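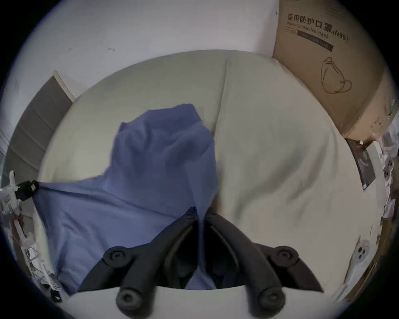 Fig. 1. Crumpled blue cloth and an open two-finger gripper.

Filed under: Sport Management / Course Notes
3 comments | 14 shares

Unit 8. Player Movement and Contract Terms

8.1 Definitions. A free agent is a player whose contract has ended and who may sign with any club. A restricted free agent may sign elsewhere, but the current club can keep the player by matching the offer.

8.2 Worked case. Bristomer signs a guard for three seasons. Ostlow holds matching rights and has 14 players under contract. If Ostlow matches, the guard stays on the Bristomer terms, including length and bonus dates. Ostlow may not change the terms.

8.3 Trades. A club under the cap may take back more salary than it sends out. A club over the cap is held to the limit set in the league rules. See the Imness handout for the salary table.

8.4 Reading. Thibodeaux packet, section 3. Bring the notes on option years from December; team and player options are treated separately there.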